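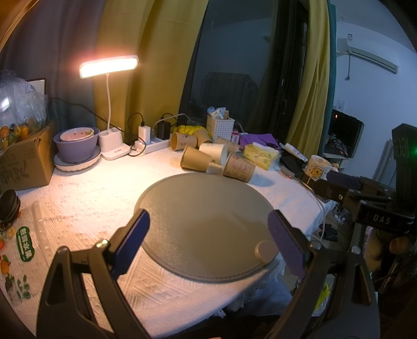

第四讲 果园高温应对与采收安排

一、本讲目的

本讲讨论落叶果树在夏季异常高温下的受害机理与田间管理,以樱桃和早熟苹果为主。草莓、树莓等浆果已在第二讲涉及,不再重复。修读本讲前,应已完成四月的修剪实习,并熟悉果实发育分期。

二、基本概念

1. 日灼:果面受强光与高温共同作用而产生的组织损伤。轻者果皮褪色,重者果肉褐变、塌陷。果面温度通常明显高于气温,故不可仅凭气象站读数判断风险。

2. 蒸腾失衡:根系吸水不及叶片失水时,气孔关闭,光合下降,叶片可从果实中回夺水分。樱桃在此条件下果柄先行失绿,果肉变软。

3. 成熟集中:高温使同一品种的成熟期缩短,原本分批采收的果实同时达到可采标准,对人工、冷库和开放采摘的日程均构成压力。

三、案例:Hervieu 果园

Hervieu 果园位于河谷缓坡,设九个小区,栽植樱桃715株、早熟苹果213株,部分地块向公众开放采摘。某年采收前遇连续高温,园方将开放时间改为清晨六时至上午十时,并提前一周发布通知。

北侧小区装有 Grinine 遮阳网,日灼果较少,但着色偏慢,采收略有推迟。南侧小区未设遮阳网,只依靠微喷降温,其中两个小区因管道压力不足,喷水不均,树冠外围果实受损较重。

销售方面,园方与 Bundley 合作社商定,将软果转作果酱原料,单独计价。此项安排减少了弃果,但分拣用工随之增加,当季人工支出超出预算。

讨论时请注意:南北小区的坡向和树龄不同,两者差异不能全部归于遮阳网。

四、田间措施

1. 灌溉。高温到来前应使根区达到适宜含水量,高温期间少量多次补水。黏土地块须防积水。

2. 树冠降温。微喷宜在果面温度升至临界值之前启动。水质偏硬时,果面易留白色沉积,应先行检测。

3. 遮阳。网材透光率须与品种着色要求相配。阴雨日应及时收网。

4. 修剪。高温期不宜重剪,已暴露的果实可借邻近枝叶适当遮蔽。

5. 采收。樱桃应在清晨采摘,入筐后置于阴处,尽快预冷。采收筐不宜装满,底层果实受压后在高温下极易变质。

五、记录要求

各组使用 Stekinance 记录表,逐日填写气温、果面温度、灌溉时段与日灼果比例。果面温度于下午二时测定,同一株树的东、西两侧分别读数。每组样果最多可达911个,超出部分不计入统计。破损果与日灼果须分栏登记,不得合并。

六、思考题

1. 在供水有限的条件下,樱桃与苹果小区应如何安排灌溉次序?

2. 开放采摘的果园缩短营业时间,对到访人数和留树果量各有何影响?

3. 案例中南侧小区若只能改进一项设施,应选择何者?请说明依据。

七、作业与阅读

书面作业以第三题为主,篇幅不超过两页,于星期五课前提交。阅读材料为讲义附录二“果实预冷”及附录三“遮阳网选型”。下一讲内容为采后分级与短期贮藏。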